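3.2 Equipment planning

The budget was drawn up in August 2018. Each hand-held gripper from Zelance cost 217 dollars, and we ordered 6, to be used in pairs with the remainder kept as spares. Finger pads were treated as a running cost. The full order, with mounts and storage, came to 2782 dollars. Figure 1 shows the grippers at work on bedding and clothes: (a) a white long-sleeved garment, (b) a white T-shirt, (c) a bedsheet.

(a)

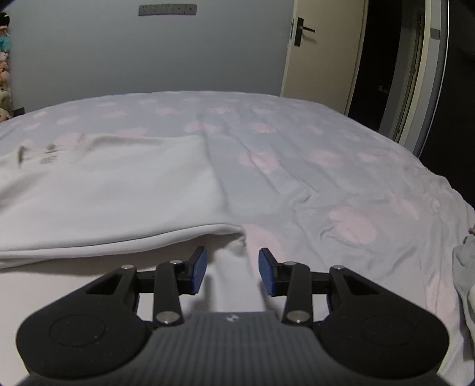 Panagiotis Dimitriou questioned the number of spares at the planning stage, arguing that two units on the shelf tie up money that could pay for operator hours. We kept them, as Moltach quoted a long wait on single replacements.

(b)

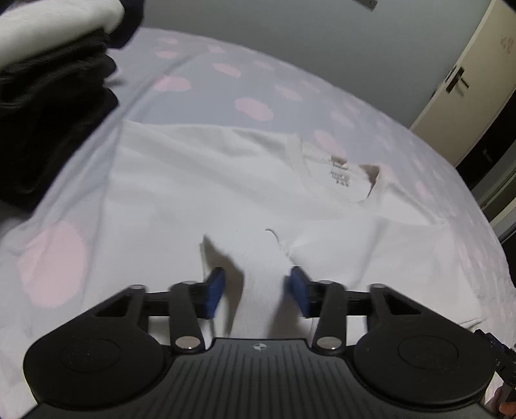
A second quote, for a fixed two-arm station, came to 3577 dollars before installation. It was set aside because the work moves between homes.

(c)

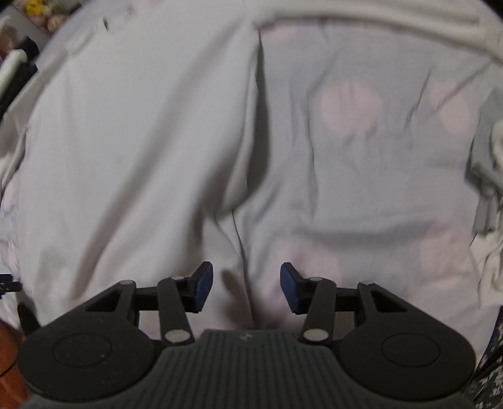
Kalliopi Shehu remarked that storage should have its own budget line, as it grows with every session while the hardware does not. The October revision lists it separately.

Figure 1. Hand-held grippers with cloth items.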